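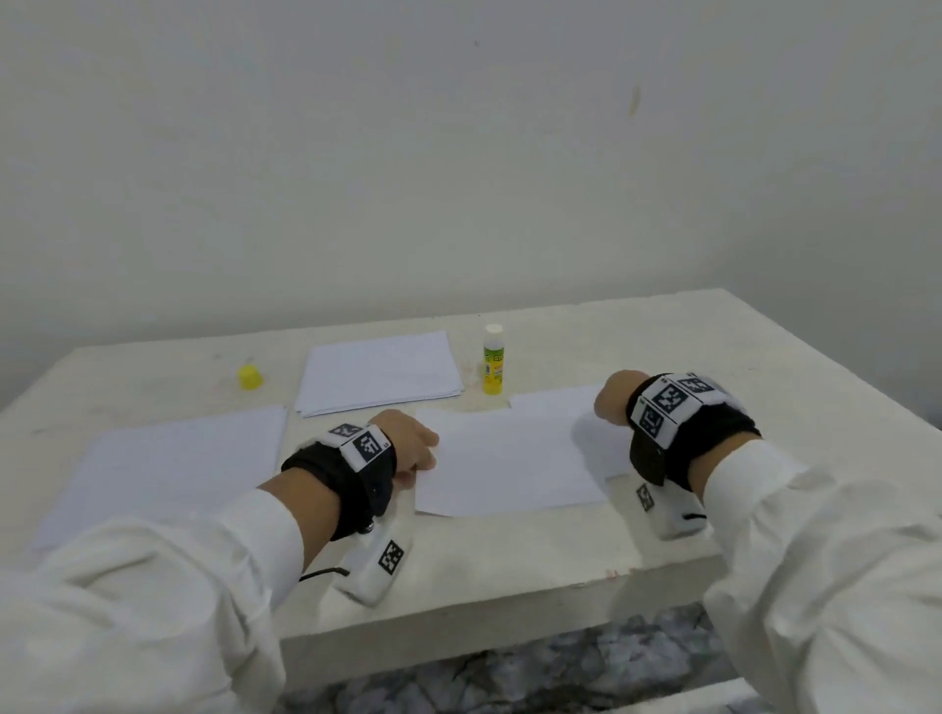 Gluing the loose sheets, February session

The Pisumbridge reading room ran its paper workshop again this February, on a Wednesday afternoon, and began with the first part of it: joining single sheets with a glue stick. The folding and covers are on a separate page, which Kazimír Vondráček will put up when he has sorted the photos.

The job was to turn plain white sheets into blank pads for the Kanaan drawing group. They go through a lot of paper. The order this time was 126 pads, and we had 3000 sheets set aside for it, bought in two lots at the end of last year. One lot was slightly brighter than the other. We didn't bother separating them.

Each person works with a short stack at the back of the table and a few sheets laid out flat in front. The sheet being glued goes in the middle and gets held down with the free hand. We tried pulling sheets straight off the stack last year and ended up with glue on the ones underneath, so laying them out first is now the usual way.

We use stick glue for this stage. Parvaneh Naseri brought a bottle of the Mostier white glue as well, and it holds better on covers, but on thin paper it buckles the sheet and you have to leave it under a weight overnight. With a stick you can handle the paper again within a few minutes.

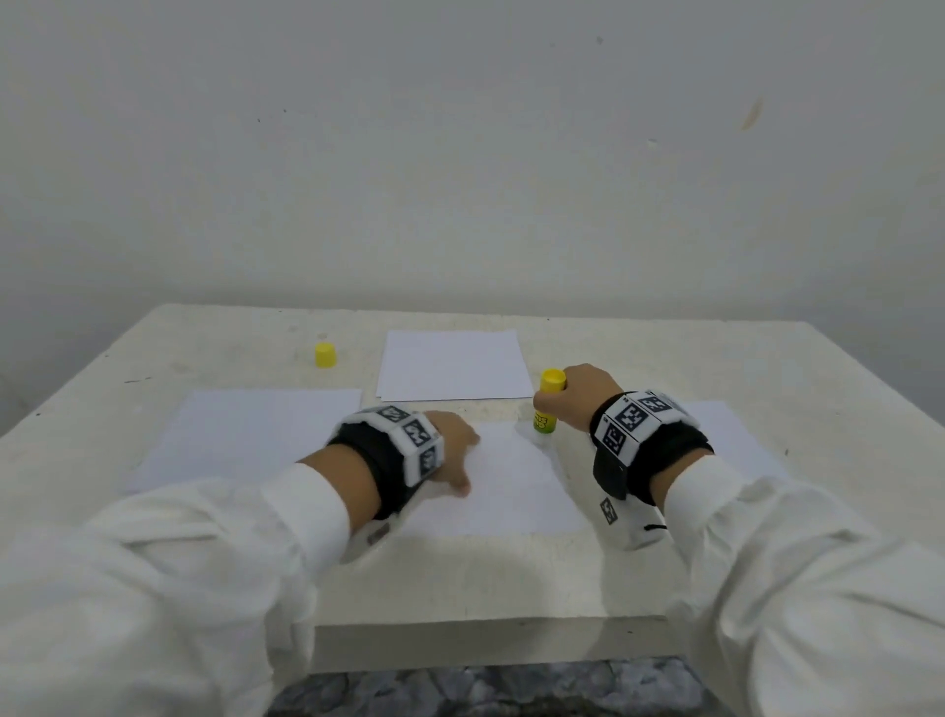
The cap comes off and stands at the back until you're finished. Put it in the same spot each time. Two caps went missing during the last session and the sticks were no good by the following week.

Wind up only a few millimetres of glue. More than that and it bends over or breaks off in a lump. Keep the stick fairly upright and run it along one edge of the sheet in a single pass, then go back over the corners. A strip the width of a finger is plenty. If you cover the whole sheet, the pad won't open.

Line up the next sheet at the top corners first and let the rest of it down slowly. Press along the glued edge with your fingertips, from the centre outwards. If it goes on crooked you have a few seconds to lift it and try again. After that it's better to leave it and trim the edge later. The Sornard trimmer in the back cupboard takes a finished pad easily, though the guide is a bit out of square and needs checking against a ruler.

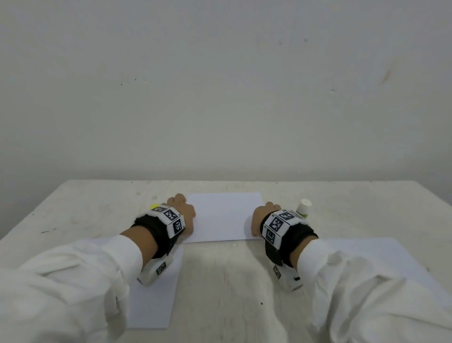
Both hands at the edges of the far sheet, with two more sheets laid out closer in.

A few notes for anyone coming to the next one:

Wear sleeves you can push up. Loose cuffs drag across the glued edge and shift the sheets.

Wipe the table before you start and again at the halfway break. The white tables have old marks that won't come off, and those don't matter. Fresh glue does, and so does grit.

The paper is in the grey cabinet to the left of the sink. Please finish an open packet before starting a new one. The heavier sheets on the top shelf belong to the print group and aren't for pads.

Finished pads go in piles with the glued edges alternating, otherwise the pile leans. We had 600 sheets glued up by the break, and 225 more in the half hour after it, before the sticks started running low. The rest of the order will be done at the next two sessions.

If you have unused glue sticks at home, bring them along. The large size is best, but we can use the small ones on corners.

Next page: folding and covers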